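Teleoperation Group Adds PC Teardown to Its Task List

The teleoperation group at Keskinen has started recording a new set of demonstrations, this time with desktop computers. Operators guide the arm by remote control through the steps of taking a tower apart, one component at a time, and each pass is saved as an episode for training. The set is called Rokilum and will run through November.

Most of what the group has recorded up to now has been tabletop work: sorting parts into trays, stacking, putting lids on boxes. Those tasks leave plenty of space around the object. A computer case does not. There is sheet metal on several sides, cables and brackets in the way, and parts that come out in one direction only. The operators asked for something harder in the spring, and the refurbishing shop at Clendberg had a supply of retired office machines that were headed for recycling anyway.

The first stage covers three parts: memory modules, expansion cards and the hard drive. Each case is laid on its side with the cover off before a session starts. Screws are removed ahead of time by a person, as the current gripper has no driver attachment. The operator then takes over with the handheld controller and works from two video feeds, a fixed overhead view and a small camera mounted at the wrist.

The wrist view took some getting used to. It moves with the hand, so the whole case swings around whenever the arm turns, and new operators tend to overcorrect. After a week or so most of them stop looking at the overhead feed except to check clearance on the way in and out.

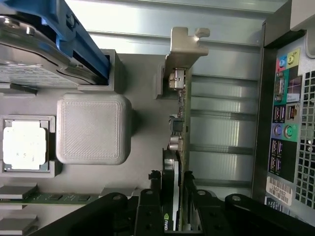
Graphics cards have been the slowest item. The fingers need to come down on either side of the card and stay parallel to it, and the slot has a latch that must be open before anything will move. Operators are told to grip, pause, and pull straight up with no rocking. If the card does not move, they let go, back the arm out and begin again. Those attempts are kept in the set and marked as incomplete. The training side at Plallisen, where the recordings are processed, asked for them specifically — a policy that has only seen clean pulls has nothing to go on when one sticks.

Memory is easier, though the modules are thin and the latches have to be pressed down first. For now the operator does this with the tip of one closed finger. It works, but it is hard on the fingertips, and we have already replaced one pair.

As of Monday the set holds 1,421 episodes, recorded on 61 different machines. The machines vary a good deal in layout, and we want to keep it that way. Sessions are limited to 2 hours per operator, with a break in the middle. Past that point the pulls get rougher and more episodes have to be thrown out during review.

A few practical notes for people who book time on the arm:

Put the case against the corner stop on the bench before you begin. The overhead camera is calibrated to that position, and a case that has been nudged over will put the two views out of step.

Zero the gripper at the start of every session, including when you are taking over from another operator on the same case.

Log the part you are going for before you move. Several episodes last month had to be labeled afterward from the video, and that used up most of a day.

Leave processors alone. They are outside the scope of the first stage, and the recordings should end with them still in place.

The second stage will add reseating, meaning the card or module goes back into its slot. That calls for better force feedback on the controller than we have now. A new handle is being tested, and operators who want to try it can sign up on the sheet by the bench. We plan to record 100 trial episodes with it before deciding whether to switch everyone over.

Clendberg will take the machines back when the first stage is finished. Anyone with questions about bookings or labeling should write to the teleoperation desk.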